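Notebook: Wednesday, speaker workshop prep
2 min read

Zamudio programme, second session. Notes by Itzel.

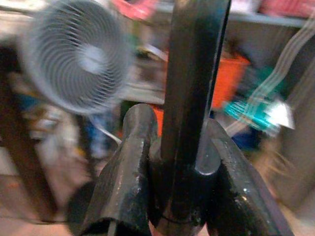 Keynote run-through

Marisol Becerra did her full talk at 10.15, the one on starting the Rillodness running club for girls. Ran six minutes over. The opening story is fine. The middle has two endings, and she knows it. I asked her to drop the first and go straight to the school visits. She wants to keep the slide with the club's early accounts. Left it in for now.

Lapel mic picked up her scarf, so we moved it to the other side and had no more trouble. Clicker needs a new battery.

Bookings

Flendodus want her in October, evening slot, seated audience of 649. They asked for a fee range and I sent the usual sheet. Still no word on travel. Zaster would like a shorter version with questions, almost a panel. Told them we'd answer after the next run-through.

Bio is too long for the Zaster programme. Cut "visionary" and the second paragraph. MB to check the dates of the club's first season.

To do
- new timing sheet, with the middle section cut
- ring Flendodus re train fares
- try the talk without the lectern

We use cookies to remember your settings. Accept / Manage

Recent entries
Timing cards and how we use them
Notes on introducing a speaker
First session, Zamudio programme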